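Can a Machine Do It Yet? Small Chores, Bow Ties and Other Soft Things

Posted 2020-10-24 in Workshop Tips

Every few months I go back over my list of household and bench chores and ask which ones a machine could take off my hands. I love this list! It started in a notebook by the washing machine and now has 62 lines on it, everything from matching socks to sweeping up under the drill press. A few lines have a firm yes beside them (floors, mostly, as long as you pick up the cords first). Most have a maybe. And a surprising number of the maybes come down to one thing, which is picking up something soft and putting it somewhere else.

So this time I'm sticking to soft and small: bow ties, hair ribbons, watch straps, cloth napkins, doll clothes, the little drawstring bags that jewelry comes in. My friend Mali Ruddock runs a rental counter for formal wear called Cullia, and she handles more bow ties in July than I will in my whole life. I asked her what she would want from a helper with metal fingers, and then I pestered Haruto Ishida, who builds fixtures for the packing benches at Lindent, with the same question. What follows is a mix of their advice and mine.

Set the tray before you set the machine

Both of them said this first. A tray with a low rim tells you where the thing goes, and it forgives a sloppy drop. Mali uses shallow ovals because a tie can lie flat in one without its ends folding up the side. Haruto likes any tray whose color is well away from the color of the part. Black ties on a pale bench are easy for a camera to find, and easy for you too after a long shift. Black ties in a black tray are hard on everybody.

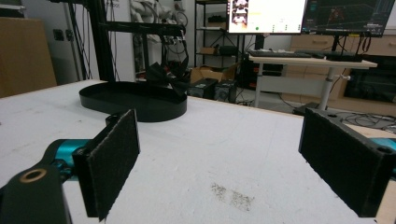
Padding matters more than strength. Bare metal or hard plastic tends to slide off satin or else leave a dent in it, and felt or rubber will hold the same cloth with a much lighter squeeze. You can try it at home with kitchen tongs. Wrap the tips in felt, put a rubber band around each one, and pick up a napkin by the middle. Then take the felt off and try again. I did this at the dining table and went straight out to buy more felt – it has fixed my trouble with lifting hot jar lids, too, though for that I use silicone.

Hang it if you can

Soft things are easier to take hold of when they're hanging. A napkin lying flat has no edge worth speaking of, but hook it over a rod and there's cloth on both sides of your fingers. Mali hangs her ties on crossbars at chest height and keeps the trays right underneath. That makes the chore one short trip down, for a person or for anything else. If you're sorting accessories at home, a cheap T-shaped jewelry stand does the same job and takes up almost no room.

Pick up by the knot

For a bow tie, go for the middle. The loops squash, the strap twists, and the center is the one place that stays put. Haruto's rule for packing is to choose the thickest spot you can reach and come at it from the side. He tried it on drawstring bags with the cord lock as the thick spot and says it cut his fumbles in half. 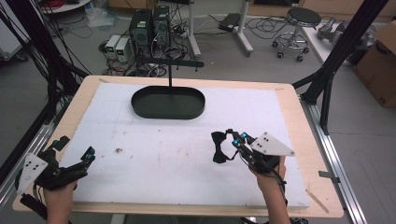
Bow tie held at the fingertips, with the tray at the back of the board.

Practice slowly with two hands

Go through the chore yourself as if you were wearing oven mitts. Which hand does the work? Does the other one need to hold anything down? I found that lifting a tie into a tray takes me one hand, and folding the strap under takes me two and some muttering. Any step that needs the muttering is a step I wouldn't give to a machine this year.

So, yes or maybe?

Moving one tie from a stand to a tray: I'm putting down yes, for a bench that's set up for it and a tie that's where it should be. Sorting a heap of them out of a laundry bag: maybe, and a small maybe. Fastening one around a neck: no, and Mali would like me to stop asking.

For anyone who wants to start at the easy end, here is my shopping list for a napkin and ribbon corner.

Felt sheets, the stiff kind, 4 of them
One T-shaped stand with a heavy foot
Shallow trays in a color unlike your linens
A pale board to work on, wiped down before you begin
Long tongs with flat tips

Next up is line 7 on the list, pairing socks. Mine are all gray, so I'll be borrowing some brighter ones. If you've had a gadget of any kind get through a basket of them, please write and tell me how!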